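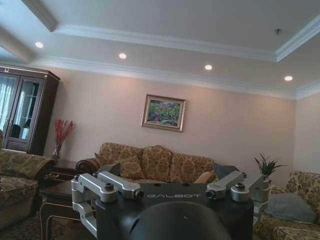

Newsletter > Neighbors > Around the House

Putting the living room back together

After a December full of cousins, coats and more cookies than any household should own up to, I finally gave our living room a proper going-over this month, and several of you asked me to write down how I went about it. So pour yourself something warm - I do go on a bit, as anyone at Plutham knows.

I always start with the small wastebasket. It seems a funny place to begin, but once I've carried it around to each seat in turn, half the mess is gone before I've picked up a cloth. A clear liner with the edge folded well down over the rim stays where it should. Wrappers and used tissues go in first, then whatever has slipped down behind the sofa cushions (last year I found 23 puzzle pieces back there, and the puzzle had already been given away!).
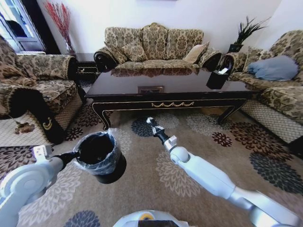
The coffee table comes next, and I'm fond of ours, with its curved legs and that bit of gold along the apron, but a glossy dark top does show every fingerprint. I take off whatever is standing on it, wipe with a barely damp cloth, then go over it again with a dry one, following the grain. The tissue box goes back at one end, within reach of the sofa, and I try very hard to leave the rest of the top bare. Ismael Cordeiro wrote in to say he uses an old flannel pillowcase for this job, and I've since tried it and can recommend it warmly.

Cushions I plump last. Patterned ones can sit together on damask quite happily, I think, and a plain cream or a light blue one gives your eye somewhere to rest. My sister Vivine would put them all in a straight row, and we have agreed to differ.

That leaves the rug. A busy pattern of big flowers is forgiving, bless it, and it's easy to believe there is nothing on it until you run the vacuum. Go slowly, move the light chairs if you can, and look at the floor near the armchairs while you're down there. For a brown mark, blot with cool water and a white cloth, and be patient with it. I haven't found a quick way yet, so if you have one, drop a note in the box by the Plutham mail room before the next issue and I'll gladly print it.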